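Subject: Re: [mamance-swap] sorting the stuff before the tables go out

On Sunday night another list member wrote:

> I have 36 bags in my hallway and I can't tell anymore what is for
> the kitchen table and what is for the odds and ends table. Could
> somebody please tell me how you sort yours before you bring it over?
> Last time half of mine ended up in the wrong place and I took most
> of it home again. Also, do we bring our own cloths or are they
> at the hall?

Oh, I feel this so much. My dining room looked exactly like your hallway until last week, and I only got the room back because I finally gave up on sorting in the bags. You can't do it in bags! You pull out a lid, you think great, a lid, and the thing it belongs to is at the bottom of some other bag behind the door.

So what I do now is clear one flat surface and put a cloth on it (mine is the dark teal one, the one I bring to every swap, the one with the candle wax on the underside). Everything goes along the back first in one loose row and I leave the rest of the cloth open. Then I bring things forward when I've decided. If I start in the middle I just end up building a heap and walking away from it, which I have done more times than I want to admit on a public list.

The folding woven screen goes up behind. I started doing that so I wouldn't keep looking at the bags on the other side, but it's also nice on the day, it makes a table look like somebody meant it. I got mine from the Gulitz sale for next to nothing and it folds flat behind the coats.
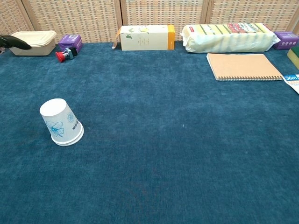

The screen is lovely but it takes up too much depth on the hall tables, wrote Nishad when I brought this up on the list in February, and anything taller than a food container hides the row behind it anyway. Fair enough, and I did try it without. For me it works if the row stays one thing deep. If you've got the narrow tables at the far end of the hall, leave the screen at home and use the cloth by itself.

As for what goes where, my own rule (not official, please don't quote me to the people with the clipboard) is that food containers with their lids ON go to kitchen. Without a lid they go in the free bin by the door, and I don't feel bad about it. Paper cups go to kitchen too if there's a decent stack of them, upside down so they don't collect dust. Small boxes I always open before they leave the house - I once gave away a perfectly good box with my spare keys in it and had to go ask for it back. Anything electrical or with a switch on it goes to odds and ends, never to kitchen, even if it lived in your kitchen for ten years.

Cloths: bring your own. The hall has a few but they are the slippery kind and things slide when people lean on the table.

Labels, if you want them, are still the Grindusia sticky ones, they come in packs of 200 and I have an open pack you can have. They peel off plastic just fine but leave a mark on cardboard, so go easy on the boxes.

If you want company, I'm free in the evenings after 7 and I can bring the cloth over. With 36 bags I'd do it in two goes.

Oh, and whoever left the cake tin with the blue lid at the last one, I still have it.

--
mamance-swap mailing list
To leave the list, send a blank message with "leave" in the subject line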